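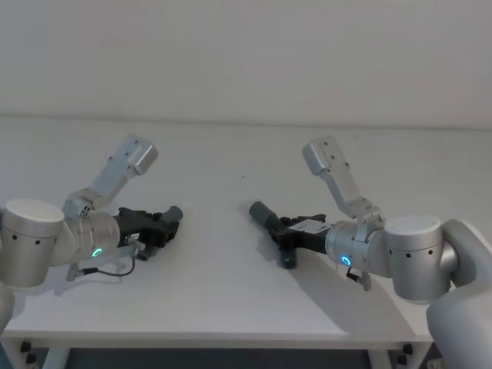

Both arms over the bench, grippers facing each other with the middle of the table clear.

Setting Two Arms to Work Over One Table

February
By the Gurnik workshop bench group

These steps cover squaring up a pair of arms so they can meet over the middle of a shared table. They assume both arms are already bolted down, powered, and able to jog from the controller. If you haven't done that yet, start with the mounting page in the list at the end.

You will need a tape measure, a roll of low-tack tape, a hex key set, a machinist's square, and a pencil. Allow an evening.

1. Clear the table

Take everything off the top, including the square and the keys once you're done with them. Wipe it down. We use a white top against a white wall, and it makes shadows easy to read when you're judging how high a gripper is.

2. Find the center line

Measure between the two bases and mark the halfway point lightly in pencil. On our table the bases are 1,014 mm apart. Write your own number on tape and stick it to the controller. You will be typing it in more than once.

3. Level the table

Adjust the table before you touch the arms. Check level at both ends and again in the middle. If you change the height after step 5, go back and do step 5 again.

4. Route the cables

Leave a loop at the wrist long enough for a full turn. Run the wrist slowly through its whole range and watch the cable the entire time. It should not pull tight or get between the fingers. Ours snagged at 93 degrees on the first try and needed a longer loop.

5. Bring the arms to the ready pose

Set the speed to 20 percent. Move the left arm first, with the elbow up and the gripper pointed at the center line, and stop well short of the mark. Then bring in the right arm the same way. Keep one hand on the stop button. Save each pose under its own name.

If an elbow comes up on the wrong side, back out to home and start over. Don't try to swing it across with the other arm in place.

6. Check the gap

Close the distance in small steps, one arm at a time. We stop with 13 mm left between the closest parts and save that as the near limit. Measure from whatever sticks out farthest, including anything attached to the gripper.

7. Run it dry

Cycle home to ready and back with both arms moving. Do it at low speed until you're satisfied, then raise the speed a little at a time. Listen for rubbing at the wrists. Check the bracket screws afterward, as they tend to back out on a new setup.

Once the poses repeat, copy the file off the controller. The Ehlers script on the shared drive will load it for both arms.

Questions or corrections: leave a note at the Gurnik workshop front desk. Copyright Gurnik Workshop. Back to top

Related pages
Mounting an arm base to a table frame
Ikard controller: first power-up
Loading poses with the Ehlers script
Making finger pads for the Fukow project
Table leveling for uneven floors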